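Section 6. Sorting and Boxing Your Spare Power Cords

By now you have unpacked your Kendilum desk set, found a home for the lamp, and very likely ended up with a heap of cords from whatever stood on the desk before. We would love for you to keep the good ones! This section walks you through getting them into tuck-lid mailer boxes, the plain brown kind, so that you can lay your hands on the right cord next December when the string lights come out again.

You will need two mailer boxes, a roll of clear packing tape, a cloth to protect the tabletop, and a few clips to hold the cloth still.

1. Unplug every cord at both ends and let anything warm cool down before you handle it.

2. Spread the cloth over the back part of the table and clip it along the far edge. A few wrinkles do no harm, so please don't fuss with the iron.

3. Fold up both boxes and lay the lids all the way back. If yours came flat from Grisberg, part number 649, press the side flaps in firmly before you go any further.

4. Put the whole heap in one box. The other box is for cords you have checked and coiled.

5. Take out one cord at a time and run it slowly through your fingers from end to end. Feel for nicks, flat spots, and stiff places, and look at the prongs.

CAUTION: Never tape over a split in a power cord and put it back into use. Throw the cord out, or take it to your local recycling drop-off.

6. Coil the good cord in wide, easy loops (a tight wrap around the hand strains the wire near the plug), close it with a tie, and lay it in the second box.
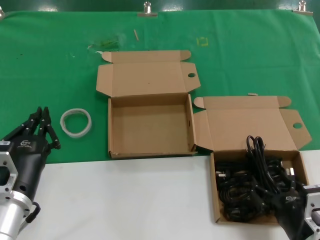
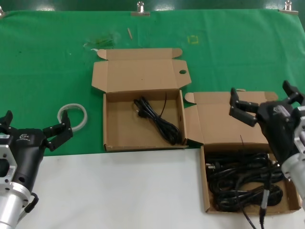

Take your time with the unsorted box, which is always the fussy one. Cords that have been stored together for a year or two hook around each other in the most stubborn way, and pulling hard on a plug only draws the knot tighter. Lift out a loose loop first and follow it back with your other hand. If a cord has slipped over the front of the box, as in the second picture, tuck it back in or pull it free before you move the box, or it may catch on a drawer handle on the way by. Keep the tape off to the left of the boxes, as it is in the first picture, and you won't be digging for it when you reach step 8.

7. When the checked box is comfortably full, fold the lid over and tuck the front flap in. It should close without pushing. If it bulges, start another box.

8. Write the contents on a slip of paper and tape it to the lid.

NOTE: Refill cord ties are sold in bags under part number 767.

Related sections
Section 5. Routing Cords Behind the Desk
Section 7. Storing the Nasar Lamp Shade
Section 9. Caring for Your Adebisi Shelf
Parts List and Refills, March 2022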